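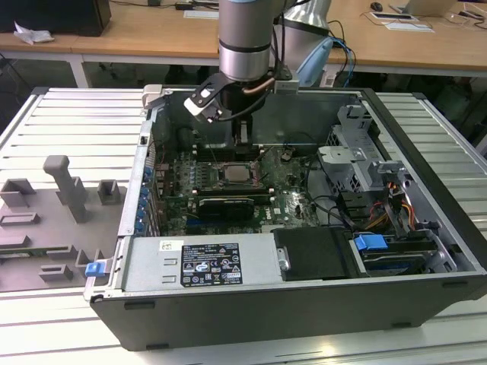
Reference > Automation > Safe practice > Electronics disassembly

Robotic disassembly of desktop computers is the use of a robot arm to remove parts from a computer case for repair, reuse or recycling. Good practice covers the condition of the computer, the way it is held, and the force the gripper may apply.

Preparation

The computer is unplugged and its side panel is taken off before it enters the work area. It is normally laid on its side so that the arm can reach the motherboard from above. Power supplies are not opened at this stage, as their capacitors can hold a charge. The Nellurwood guideline asks for a wait of 90 seconds between unplugging and first contact.

Gripping

Memory modules are released at the latches and pulled straight out. The guideline limits grip force on them to 18 newtons — enough for most modules without bending the board. Loose cables are a common cause of stoppages, and a path that crosses one has to be checked by a person before the arm moves.

Records

Each stop is logged with the part involved and the position of the arm. In a trial at the Irberg plant, operators logged 141 stops, nearly 49 of them caused by cables. Adwoa Nartey, who reviewed the logs, recommended a second check after every part removed.

Related articles
Gripper finger wear
Sterar fixture plates
Hard drive handling
Emergency stop testing

Comments

Myroslav Karpenko: Does the force limit apply to graphics cards too? The article only mentions memory.

Salma Bouzid: No, cards have their own table in the guideline. It could use a section here.

Ekua Agbenyega: We wait five minutes at our shop. Older supplies drain slowly.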